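Standby attitude indicator

A standby attitude indicator is a flight instrument that shows an aircraft's pitch and bank independently of the main instrument system. It gives the pilot a second source of attitude information if the primary display fails, loses power, or shows values that do not agree with the other instruments. It is also called a backup attitude indicator, standby horizon, or, in older manuals, emergency horizon.

Background

A pilot who cannot see the natural horizon has no reliable sense of which way is up. The inner ear responds to changes in motion and can report level flight while the aircraft is in a steady turn. For this reason an aircraft flown in cloud needs an instrument that displays attitude directly, and most larger aircraft carry a separate unit that does the same job if the first one is lost.

Early aircraft with vacuum-driven gyros often had no spare horizon. Pilots were trained to fly on the turn indicator, airspeed indicator, and altimeter, a method known as partial panel. As electrical systems became more dependable, a second, electrically driven horizon became common. When large display screens replaced individual dials, the standby unit was kept, since one fault in the display system could remove every primary instrument together.

Mechanical types

The mechanical standby horizon contains a gyro spinning on a vertical axis, held in gimbals so that the case can move around it. The gyro keeps its position while the aircraft pitches and rolls, and a drum or card linked to the gimbals shows the result against a fixed aircraft symbol. A small erection mechanism slowly corrects the gyro toward vertical.

Most have a caging knob at the lower right corner of the face. Pulling the knob locks the gimbals in the level position, and releasing it frees them. The knob should be pulled only in level, unaccelerated flight or on the ground. If it is released while the aircraft is banked, the instrument will show a false horizon until it has corrected itself.

A spinning rotor also has some reserve. After electrical power is lost it coasts down, and the indication stays usable for several minutes on many models. A red or striped flag appears when supply power is absent.

Bearings are the main wear item. A worn unit takes longer to come up to speed, makes a grinding or whining sound, and tends to lean to one side after shutdown.

Electronic types

Electronic units have no spinning rotor. They use small solid-state rate sensors and accelerometers on three axes, and a processor combines the readings to work out attitude. Many also contain pressure sensors and can show airspeed, altitude, and slip on the same screen.

The rate sensors drift over time, so the processor needs a reference to correct them. Gravity, as measured by the accelerometers, works well in steady flight but is misleading in a long turn. Designers therefore add airspeed or satellite-derived ground speed to the calculation. A unit that depends on airspeed may lose accuracy if the pitot tube is blocked, and the handbook normally says so.

Alignment takes place at power-up and requires the aircraft to be still. Wind rocking the wings on the ramp can extend it.

Power supply

The standby indicator should not share every link in its power chain with the primary display. In small aircraft this is usually done with an internal or dedicated battery. The Hellik panel unit, for instance, has a removable lithium pack rated by its maker at 42 minutes of operation, while the Turkent unit takes its supply from a separate emergency bus and has no battery of its own. A common design target is 30 minutes, measured at the end of battery life and with the screen at full brightness. 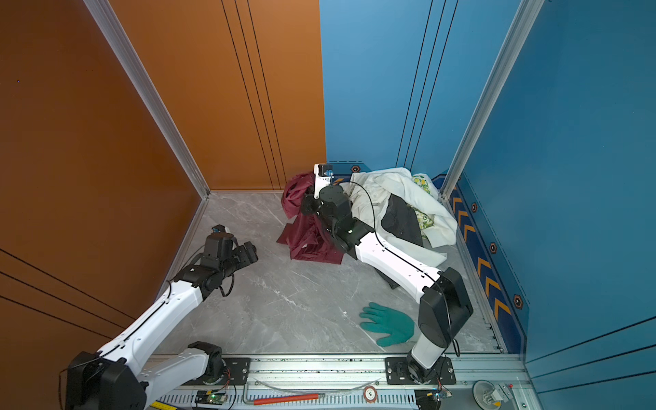 Battery condition is checked at each annual inspection. Operators in cold regions often test it again in January, as lithium cells deliver less energy at low temperatures. A pack that falls below the stated duration is replaced.

Installation

The instrument is mounted where the pilot can read it without large head movements, normally close to the primary display. It must be square with the aircraft's longitudinal axis. Where the panel is tilted, the unit is either shimmed or given an offset value in its setup menu. Somboon, a repair shop that handles both types, lists incorrect panel tilt settings as its most frequent cause of units returned with no fault found. Its records, compiled by Nipon Kongkaew, cover 1046 returned units.

Electronic models with a built-in magnetic sensor should be kept clear of speakers, steel brackets, and high-current wiring. Models without one are less sensitive to placement.

Use in flight

Pilots are taught to include the standby indicator in the normal scan, so that a slow failure is noticed early. When two indicators disagree, a third source such as the turn coordinator or the trend of airspeed and altitude is used to decide which is wrong. Panya Phromma's training handbook for the Jomthorpe flying school recommends comparing the indicators before takeoff, after leveling off, and before starting an approach, and treats a steady difference of more than 6 degrees as a failure of one unit.

See also

Attitude and heading reference system
Electronic flight instrument system
Partial panel
Turn coordinator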